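In Praise of the Long Way to the Library
By Kenneth MacRitchie
20 Jun 2021

When the Mowat branch library closed its doors for repairs last December, the rest of us on the east side of Jultby were told to use the main building downtown, or better yet, to order our books online and have them mailed. I tried the mail for a while. It worked perfectly well, and I have nothing bad to say about the people who packed those padded envelopes (bless them, every one had a slip inside with the due date written out by hand). But I missed something, and it took me most of the winter to put my finger on it.

What I missed was the wrong book. You know the one I mean. You go in for a history of canals and you come home with a thick novel by somebody you never heard of, because it was sitting on the cart by the desk and the cover was a pretty shade of green. I read one like that in February, 720 pages, and I was sorry when it ended. 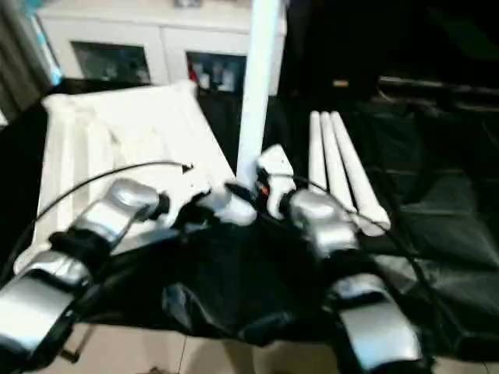

The online catalog doesn't do carts. It does suggestions, and the suggestions are always more canals. I like canals fine, but there is a limit, and I reached mine before the snow melted.

So I started walking downtown. It takes me the better part of an hour, over the Rornano bridge and up the hill past the old Gemis bakery, where I will admit I have stopped more often than my doctor would like. My wife thought I was crazy until she came along one morning, and now she's the one standing at the door with her coat on, asking what's keeping me!

There's a proposal before the town to make the mail service permanent and leave Mowat closed for good. The savings are real, I'm sure. I've seen the budget sheet and I don't quarrel with the arithmetic. I only wish somebody had put a line in it for the two little boys I used to see under the big table in the children's corner, arguing in whispers over a book about sharks, or for the gentleman who read the paper by the window from opening time until lunch.
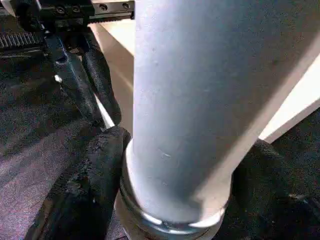
What I'd Like the Town to Do

Keep the mail, by all means. There are folks who can't get out, and it has been a lifesaver for them. But open Mowat again, even if it's just a few afternoons a week, and put the cart back by the desk. If money is short, I'd sooner see shorter hours than no hours, and I'd pay a little more in taxes without grumbling much.

The public meeting is at 7 in the evening at the town hall, room 241, upstairs and to the left. I'll be walking over, and I have a book to return on the way.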